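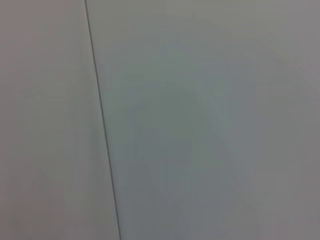
Leave the gap alone

I have been meaning to write something in defence of the plain join for a good while now, and what finally pushed me into it was a conversation in July with my neighbour Concetta Mazza, who had a new run of cupboards put in along her kitchen wall and was thoroughly miserable about it. The cupboards were lovely. They shut softly, they were the right height for her, and she had at last got somewhere to put the big pans. What upset her was the line at the end, where the last panel met the wall. You could see it, she said. It went off a bit at the bottom. She had lain awake over it.

I went round to look and I have to say I liked it very much. I told her so, and I don't think she believed me, and by the time I next called in she had paid a man to come back and cover it with a strip of moulding that matches neither the wall nor the cupboards and has a little curl along one edge, as if it had come off a picture rail in a seaside hotel. So where there used to be one thin line there are now two, with a stripe between them. I have been polite about it over several cups of coffee. I shall be less polite in print, and Concetta, if you are reading, you know I'm fond of you and you know I'm right.

My view is a simple one. Where two flat things meet, there is going to be a line, and a line is a perfectly decent thing to look at. We have got ourselves into a state about it. We caulk it and tape it and paint over it, and when the paint cracks (it will crack, give it a winter) we nail something on top, and then the something on top needs caulking down both its sides. I have lived in a house where every corner of every room had been gone over this way by a succession of owners, and the rooms had lost their corners altogether. They were soft and lumpy, like a cake iced by a child. It took me most of a year of evenings with a scraper to find out what shape the place was.

That house was built in 1860, or the front half was, and I mention it only because people tend to say that this sort of thing is the fault of old buildings, where no wall is straight. It's true that none of them were straight. I hung a bookcase against the chimney breast in the back bedroom and there was a gap at the skirting you could post a letter through, closing up to nothing at the top. But I've seen just as much fuss in flats that were finished the spring before. My friend Gianni Melis moved into one, all smooth pale walls and not a picture hook in the place, and he showed me round by pointing at the joins. Look at that one, he said. Look how it leans! He had a spirit level in his coat pocket. I asked him where he was going to put his armchair and he hadn't thought about it.

I don't want to be unfair to Gianni, who paid a lot of money for that flat and is entitled to stand in the middle of it with a spirit level if he likes. There are lines that do matter. If water can get into it, seal it, and do it properly, and do it again when it goes black. The edge of a bath, the back of a sink, the foot of a shower, the window that faces the weather: I've no romantic feelings about any of those. If there's a draught coming through, stop the draught. If a gap is growing, so that you could get a fingernail in at Easter and a whole finger by autumn, then for goodness' sake ring somebody. I'm talking about the ordinary dry indoor join, wall to wall, panel to wall, one side of a cupboard to the next, which has nothing wrong with it except that it can be seen.

And I would go further and say that being seen is a large part of its use. Two surfaces at even a slight angle never take the light in quite the same way. One goes a little warm, the other a little blue or green, and which is which will change between breakfast and supper if you have a window on the right side of the room. I painted my present hallway all one colour out of one tin, and I can promise you there has not been a single hour of daylight since when it looked like all one colour. The line in the corner is what makes that pleasant. Without it you'd have a sort of fog. With it you have a place where one thing stops and another begins, and your eye can rest there on its way to the coats.

I realise I'm making large claims for a corner. Serena Negri, who reads most of what I write before anybody else gets to, put a pencil note beside that paragraph which said "are you getting enough sleep". But Serena grew up in a house with panelled rooms, real panelling, made by a joiner who left a gap on purpose around every board so that the wood could swell and shrink without splitting. She has told me how she used to run the edge of a playing card down those gaps when she was small and being made to sit still for visitors. She can remember the lines in that room better than she can remember the visitors. I wrote that in the margin underneath her note and she has let the paragraph stand.

The old joiners knew perfectly well what they were doing, of course. A house moves. It moves with the heating and with the damp and with lorries going past, and a join that's allowed to be a join will take up all that movement quietly and never trouble you. The one that has been filled hard and painted over has nowhere to go, so it tears, and the tear is always uglier than the line was. It wanders. It has crumbs in it. Then out comes the filler again. I used a tub of the Graller stuff on my first kitchen, and I don't say a word against it, it did everything a filler can do, but by the second spring I had a crack running from the worktop to the ceiling with a hairy white edge to it, and I had caused that crack myself with a good deal of care over a bank holiday weekend.

Amedeo Caruso fitted my cupboards the second time, when I'd had enough of my own handiwork. He is a slow man and an expensive one, and he didn't say much in the 2 days he was in my kitchen, but I did ask him, when he'd got the end panel up and was packing his tools away, whether he was going to put anything over the join. He asked me what for. I said, well, to hide it. He said he'd just spent the whole morning getting it like that. I felt I had offered to put a hat on his child. The panel has stayed as he left it, with one narrow dark line beside it that is a shade wider at the floor than it is at the top, and I have wiped round it I don't know how many hundred times without ever wishing it away.

There's the cleaning argument, which I ought to deal with, and it's the one that comes up most when I go on about this at other people's dinner tables. Gaps collect dust. They do. So do beadings, and a beading has a ledge, and on a kitchen wall the ledge will be greasy within the month. I have cleaned both kinds in my time. A bare join wants the corner of a dry cloth now and then, or the soft brush on the vacuum if you're feeling thorough. A moulded trim wants an old toothbrush and washing-up liquid and a kneeling mat, and at my age the kneeling mat is the deciding factor.

The other argument is that it looks unfinished. I have more sympathy with this one than you might expect. A bare wall, with nothing hung on it and nothing screwed to it, makes many people uneasy, and a bare wall with a visible edge makes them feel that somebody has gone off to lunch and forgotten to come back. We've all been shown too many rooms in magazines where each surface flows into the next with no join whatever, and I would dearly like to know what those rooms look like after 10 years with a family in them. I suspect there's a good deal of caulk. But unfinished is a feeling that wears off, and it wears off faster than the feeling of having a strip of seaside hotel next to your fridge. Live with the line for a season. Cook in there, have people round, let the children do whatever it is they do to walls. If you still mind it when the clocks change, then get your man in, and I'll come and admire the moulding with everybody else.

I should own up to one lapse of my own, in the interests of fairness. There is a join in the upstairs landing, just by the airing cupboard, that I did cover. I put a tall thin Skeditz shelf in front of it when we moved in, telling everyone we needed somewhere for the towels. We did need somewhere for the towels. But I'd stood on that landing at seven in the morning for a week, looking at that line with my toothbrush in my mouth, and I had begun to dislike it, and I went and bought the shelf.

Last month I moved it to get at a socket. The line was still there behind it, grey and fairly straight, with the wall a bit pinker on one side where the sun had never got to it. I plugged in the lamp and left the shelf where it was, out in the middle of the landing, until somebody complained. It lives in the spare room now. The towels have gone on top of the chest, and Concetta, who came up to borrow one of them, looked at the corner for quite some time and then asked me whether I'd thought of having something put over that.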